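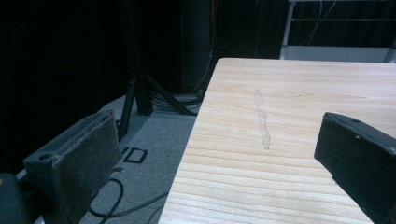 Can a policy trained on hand-held gripper recordings cope with finger pads that wear out over the course of a study? Up to a point: in our trials it put up with scuffed pads on objects thicker than a pencil, and became noticeably less sure of itself on anything flatter.

4.2 Pad wear and thin targets

Figure 5. View from the hand-held gripper over the table, with a pale streak on the wood between the two fingers. The left finger carries a worn pad, frayed along its top edge.

We had planned to treat pad condition as a nuisance variable, a phrase that covers most of what later took up our November. The Plosby set holds 3,000 recordings made by 13 operators, and the pads were changed when somebody remembered. Tsolakis went back through the log and sorted the recordings by pad age, a job for which she has been thanked in the acknowledgements and, so far, nowhere else.

Two policies were then trained, one on fresh-pad recordings only and one on the full set. Both used the Zillen encoder with no change to its settings. The fresh-pad policy was the better of the two for exactly as long as the pads stayed fresh. After that it closed too early on thin targets and lifted air with great confidence. The mixed policy closed later and pressed harder, and lost fewer grasps on 17 of the test objects.

Pale marks on the table were a separate trouble. Both policies made occasional attempts to pick them up, the mixed one less often. We did not mask such marks out of the training views, as Lambrakis and Tsolakis do, and Section 5 reports what this cost us.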